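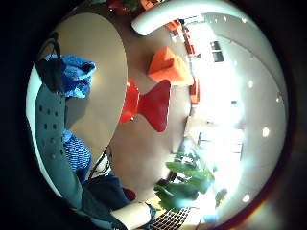
The second-floor lounge, with the blue cloth on the table and the orange seats across the room.

Wipe, Fold, Repeat: Seven Weeks of the Zaka Pilot
By Gregor Cairns, Building Services

Regular visitors to the lounge will know that since January our own cleaning crew has been teaching a machine to wipe tables. The arrangement is with Zaka, whose people supply the hand-held grippers. We supply the crumbs.

The method is simple to explain and tedious to do. You hold the gripper, pick up a cloth with it, wipe a table, put the cloth down, and then do it again as though you had never met the table before. Each go is recorded. By last Sunday night the evening shift had logged 891 of them, and anybody who thinks wiping a table is unskilled work is invited to come up and try it with two plastic fingers and no wrist.

What has changed so far? Mostly the schedule. Two people per shift now come off the regular round for an hour to record, and the third-floor kitchen is done later than it used to be. We have had complaints about this, all from the third floor. From the first of next month the recording hour moves to 2 p.m., when the lounge is quiet and the kitchen can look after itself for a bit.

Pay was the other question, and it took longer to settle than it should have. Recording time is paid at the trainer rate, which is higher than the cleaning rate, and it counts toward overtime. If your January slip doesn't show it, bring the slip to me. Payroll at Orkmont has already fixed 13 of them and is getting quite good at it.

As for the question everybody asks me in the elevator — no, there are no plans to cut the crew. The agreement with Prorer, who run the building contract, says hours stay where they are through the end of the pilot. It says nothing about afterward, and I've asked for that in writing. I will print the answer in this newsletter when it comes, whether or not it makes pleasant reading.

The crew has views of its own. Most would happily hand over the tables and keep the windows, on the grounds that windows at least look different when you've finished. Several would like the machine to learn chairs next, especially the ones with all the little holes in the back, which hold on to muffin like a grudge. Zaka has written this down. They write everything down.

A few requests for people who use the lounge during recording. Please keep bags off the tables being worked on. Move the chairs wherever you like, as a bit of disorder is good for the training. And please stop telling the crew they missed a spot. Sometimes they are meant to.

Sign-up for the next block of recording shifts is on the board outside the Ndung'u Room until Sunday.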